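Cestuvura Workshop Group
Minutes of the February meeting, Skustedden, small meeting room, 10.15

Present: Bergþóra Hauksdóttir (chair), Vibeke Bundgaard, Lyle Mercado, Helju Kairys (minutes)
Apologies: Heiðrún Dalsgaard

1. Minutes of the last meeting
Agreed with one correction: the Gandach invoice was for 414, not 441.

2. Radulović sorting simulator
Lyle had circulated two views from the trial licence before the meeting.

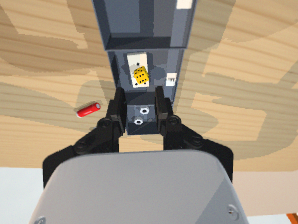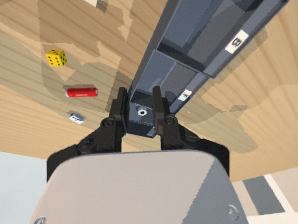 Radulović trial, simulated views: gripper and compartment tray on the wooden table.

Lyle reported that the trial installed without trouble on the older office machine. The lesson set covers picking up small mixed parts and putting them in a divided tray. He has worked through the first half and finds the controls easy to learn, though the manual is thin on changing the lighting.

Vibeke asked whether the shadows on the table could be turned off for beginners. Lyle thought so but had not found the setting. She also said the lettering on the tray labels in the second view was small for use on the classroom projector.

Bergþóra asked about cost. The single-site licence is 800 a year. With the teacher pack it comes to 1051. Gandach has offered a comparable product but has not sent a price - Helju to chase.

Helju said the spring course has 65 places and that the licence must allow everyone on the course to log in. The quote does not say.

Agreed to extend the trial by a month and decide at the next meeting. Heiðrún to be asked for her view as she will teach most of the sessions.

Actions
Lyle - ask Radulović about shadows, label size and number of log-ins
Helju - price from Gandach
Vibeke - try the first two lessons on the projector

3. Room bookings
The small room is not free in the afternoons until the painting is done. Morning sessions to carry on as now.

4. Any other business
None.

Meeting closed at 11.20.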